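3.2 Storage of small items in the shared workroom

The second part of our project looked at what happens to small things that have no fixed place. In October we listed what was left on the desks at Nkuna at the end of each day. The list was mostly pens, adaptors, tape and computer accessories. Sibusiso Kruger kept the list and I did the sorting. We then tried two ways of storing the items – open bins and a drawer unit with labels.

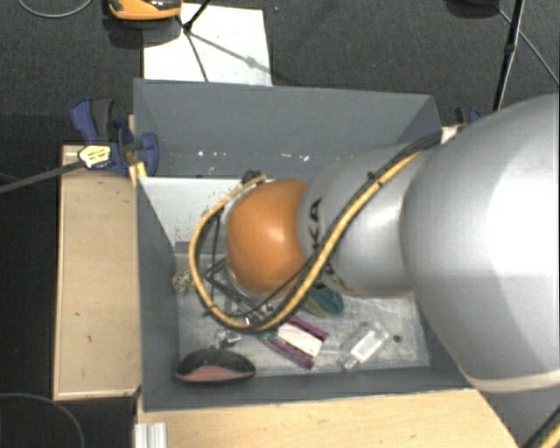 Deep bins were the quickest to fill and the slowest to search. People dropped things in as they walked past, so the desks were clear within minutes. Finding something again was harder, especially when it had ended up against a wall of the bin. A grey bin with high sides hides whatever lies close to the near wall, like the black and reddish-pink item shaped like a computer mouse, until you lean over it. The floor of a bin also gets scratched and smudged with use, and dark items are easier to pick out on a pale floor than on a dark one.

The drawers took longer to fill. Up to 50 items went in on the first day, and several were in the wrong drawer. After 2 weeks most users said they preferred the drawers for cables and the bins for everything else. The full list is in Appendix B.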